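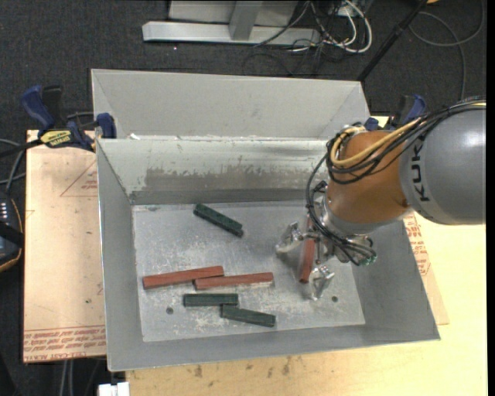

4.2 Bin picking with the three-finger and two-finger configurations

Figure 5. Overhead view of the test bin during a pick with the KUKA arm. Red and green blocks remain on the metal floor; the gripper is at a red block.

The second experiment compares two grippers on the same arm, with the same overhead camera and the same grasp planner. The first is the Toivonen adaptive gripper, whose fingers are linked by rods and close around the part. The second is the Ploto parallel gripper used in Section 4.1. Both were run from the Dremari controller at identical joint speed limits, so that differences in cycle time come from the approach and closing phases only.

The test parts are rectangular blocks in two colors, dark green and reddish brown. Color is not used by the planner. It serves only to let the scoring script tell neighboring parts apart when they touch, as several of them do in Figure 5. Blocks that lie end to end are the harder case for the depth segmentation, which tends to merge them into one long part and place the grasp at the joint between them.

The bin was clamped to the tabletop before calibration and was left in place for the whole series. The scratched metal floor gives uneven reflections, and we first suspected that these would dominate the depth error. Masking the floor with a fixed plane removed most of the false returns. The remaining ones were found near the sloping back wall, where the plane model does not hold.

Each gripper was given 776 pick attempts. A pick was counted as successful if the block was lifted clear of the rim and held for 4 s. Attempts in which the arm stopped on a force limit were counted as failures and were not repeated. After every 5 attempts the blocks were returned to the bin and stirred by hand.

The adaptive gripper was less sensitive to errors in the planned grasp angle, as expected from its compliance. Its main weakness was clearance – when a block lay against a side wall, the outer finger often touched the wall before the inner finger had reached the part. The parallel gripper could enter these gaps but lost more blocks during the lift, mostly when the grasp was far from the center of mass. Contact with the walls caused most of the force-limit stops for both grippers.

Cable routing had a larger effect than we had planned for. With the bundle carried over the wrist, some wrist rotations had to be excluded from the search, and the planner then chose the second-best grasp. The exclusion was applied to both grippers from attempt 451 onward, and the results before and after this point are therefore reported separately in Section 4.3.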